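Cutlery cup

A cutlery cup (also utensil cup, flatware cup or fork pot) is an open-topped container, usually cylindrical, in which forks, knives and spoons are kept standing up. Cups are most often used in sets, one for each kind of utensil, and are a familiar sight in break rooms, church halls, snack bars and anywhere else that people help themselves to a meal. 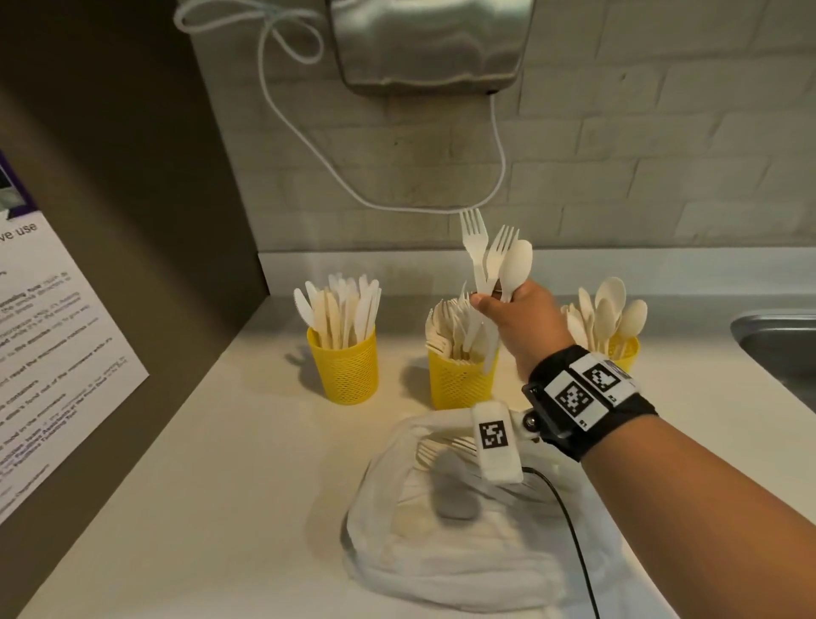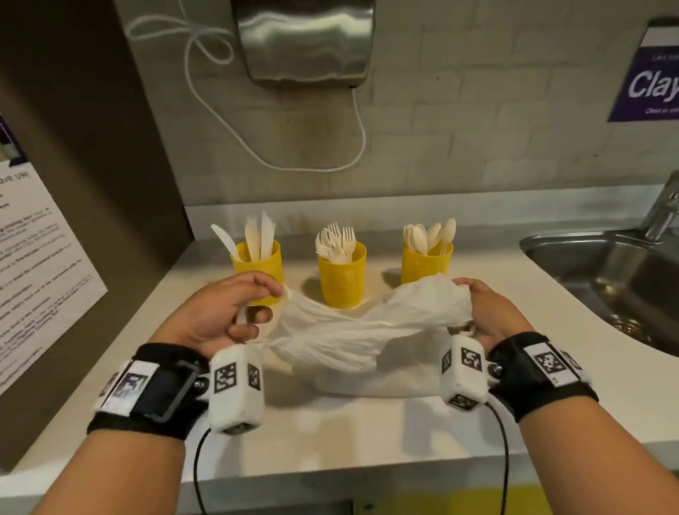
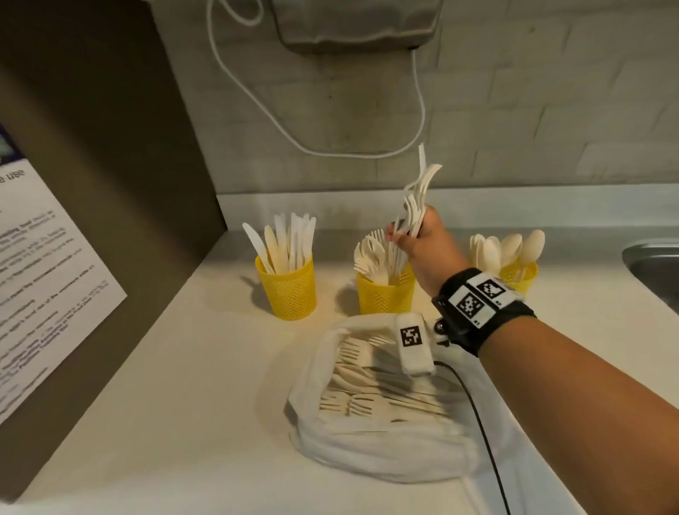
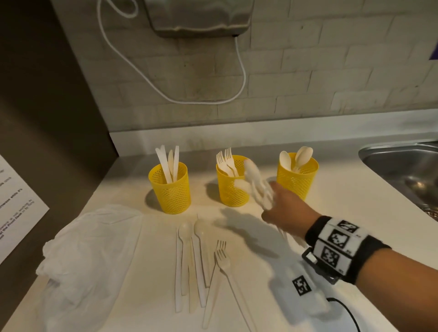

Filling a set of yellow mesh cups at a counter, with knives in the left cup, forks in the middle and spoons on the right.

Form

The simplest cutlery cup is a plain tumbler or jar, and plenty of kitchens get by with exactly that. Purpose-made cups tend to be wider at the base, so that a full load of spoons doesn't tip them over. Walls may be solid or pierced. Pierced walls have real charm as well as a use: air moves through the sides, which helps washed flatware dry, and a quick glance shows when a cup is running low.

A good cup is a little over half as tall as the utensils it holds. Too short and everything flops outward like cut flowers; too tall and small hands have to go fishing for a teaspoon.

Arrangement

The classic row is knives, forks, spoons, though the order varies from one lunchroom to the next and is defended with surprising warmth. Larger counters may use 6 cups, with 2 for each utensil, so that one can be refilled while the other stays in service.

Whether the eating end should point up or down is the great question of the subject. Tines and bowls facing up make each cup easy to identify from across a room -- and look wonderfully cheerful, too. Handles facing up are cleaner, as guests touch only the part they will hold, and many food service guides prefer this for unwrapped cutlery. Sharp knives are stored point down or kept elsewhere.

Refilling

Disposable cutlery generally comes bagged or boxed by type. Mixed bags are sorted on the counter first, then moved over in small bunches. A cup packed to the rim is hard to use, as pulling out one fork brings three neighbors along with it. Reusable cups should be emptied and washed before being topped up -- crumbs collect at the bottom.

Makers

The Endano cup, a stackable model with a weighted base, was sold mainly to school cafeterias. Rastergate produced a pierced version in bright colors, and its first run of 4,000 sold out in July of its opening year. The seaside town of Pornham keeps a small display of cutlery cups in its public library, including a lovely dented tin one from a ferry canteen.

See also

Cutlery tray
Napkin dispenser
Disposable tableware
Ding (lunch counter chain)

Last edited Oct 29, 2023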